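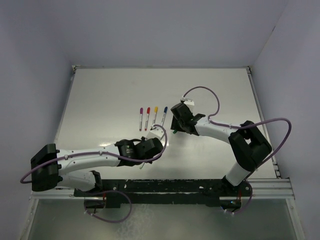
Photo: Barrett Kasprzak

How to tell whether a dried-out felt-tip can be saved

Most advice on reviving felt-tips is nonsense, and I've ruined enough pens following it to be cross. Try these steps in order and stop when the pen writes.

1. Check the cap. If it's split or won't click shut, find a spare before bothering with the ink.

2. Work out what the ink is. Water-based pens usually say "washable". If yours says "permanent", water won't help, whatever the forums claim.

3. Stand the nib in a few drops of warm water for 15 seconds. Some sites say overnight. Do that and you'll get pale pink tea.

4. Cap it and store it nib down until morning.

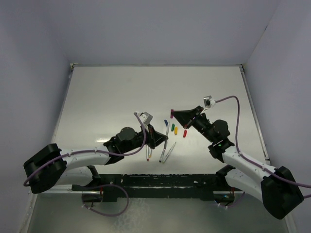 Océane Després

5. Scribble on scrap paper. A faint line that gets stronger is a good sign. A faint line that stays faint means the pen is empty, and no trick puts ink back.

I also tried the Hatix reviving fluid, on 9 pens. Two came back, and I suspect plain water would have managed those. Vinegar did nothing except smell. As for the freezer, I can't see why it would work and it didn't.

If step 5 fails, bin the pen. A new one costs less than the fluid.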